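Course notes, Unit 6: Care of the two-arm cell
Practical Automation, second year
Prepared by Faustine Millet. Revised October 31, 2020

6.1 What we mean by the cell

In these notes "the cell" is the two arms, the table between them, the two grippers with their cables, and the computer. The objects on the table also belong to the cell for the time of an exercise. When a student writes in the log "arm is bad", I always ask for the part: base, elbow, wrist, housing, finger, cable. Please use these words, and please say left or right as seen from the head camera.

Our cell has the name Gultik, and the second one, in the Leblanc room, is Provberg. They are of the same type but they have not the same offsets. Never copy a settings file from one to the other. In April a group did this and lost one afternoon to find why the left gripper touched the table at every pick.

6.2 Before power

Look at the cell before you touch the switch. Walk to both sides. The following points are checked by hand, with power off:

Cover screws at the elbow. They must sit flush. If one stands out, tighten it with the small hex key, only until it stops. No thread glue without asking.

Wrist cables. Each cable needs a free loop, large enough that the last joint can turn to both limits. A loop that is too small pulls on the plug. A loop that is too large can catch on an object or on the other arm. Move the wrist slowly by hand and watch the plug, not the cable.

Fingers. Wipe them with a cloth that does not leave fibers. Look at the inside faces for cuts and for pieces of plastic.

Table. Feel along the seam with one finger. If there is a step between the two sections, the bin will rock and the height at the bin is not the height at the front. Correct the table feet first and the software later.

6.3 Zero position and finger check

After power, send both arms to zero and wait for the message. Then open the status page and read the encoder value of each gripper when it is fully closed. For the left gripper of Gultik the reference is 2569. The right gripper has its own reference, written inside the cabinet door. If the value differs from the reference by more than 138, do not start the exercise. Clean the fingers, close again, read again. If it is still wrong, the finger is bent or the linkage has play, and you go to section 6.6.

6.4 The cable exercise

We use network cables for the gripper test. A cable is light, it bends, and it does not come back to the same shape, so small faults of the fingers become visible quickly. A hard block would hide them. The task is to take one cable and put it in the blue bin, which stands over the seam.

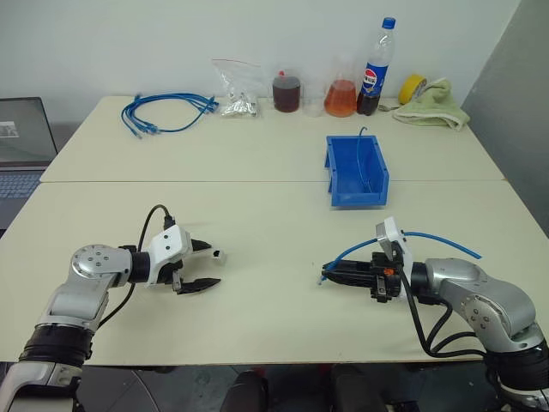

Fig. 6.1. Cable exercise on Gultik, head camera. Right gripper closed on a blue cable, left gripper open.

Look first at where the fingers hold the cable in Fig. 6.1. The plug is just below the fingertips and the long free part goes up and behind the white bracket. With such a grip the short end is well under control, but the long end is not. If the wrist now turns fast, the free part can go around the bracket. For this reason the turning speed in this exercise is limited, and you should not raise the limit to save time.

Compare also the wrist cables of the two arms. On the left, the black cable makes one high arch over the wrist. On the right, the cables hang in loops under the arm. Both ways are permitted, but the hanging loops need more clearance from the table. Write in your plan the lowest height of the right wrist that you will use.

The back row of objects is part of the exercise as well. Glass vessels with liquid, a tall bottle, tape and a cloth give the camera different surfaces, clear and not clear. The motion plan must keep both arms away from them. Please do not lean over the arms to move an object. Stop the cell, then go around.

6.5 Wear

The finger surface is replaced after 3000 closings. The counter is on the status page and it must be reset by hand, which is often forgotten. In the last period we changed the right fingers after only 253 closings, when a sharp connector had cut the surface. So the counter is a maximum and you still have to look.

6.6 Replacing a finger

Power off and wait until the lamp on the cabinet is dark.
Support the wrist with one hand.
Take out the finger screws and put them in the tray.
Check the linkage for play before the new finger goes in.
Mount the new finger, close by hand, look for light between the two tips.
Power on, zero, read the value, write it in the log with your initials.

Spare fingers come from Sestov and are kept in the second drawer. Left and right fingers of one gripper are changed together.

For next time: read 6.7 and bring your cable loop sketch for both wrists.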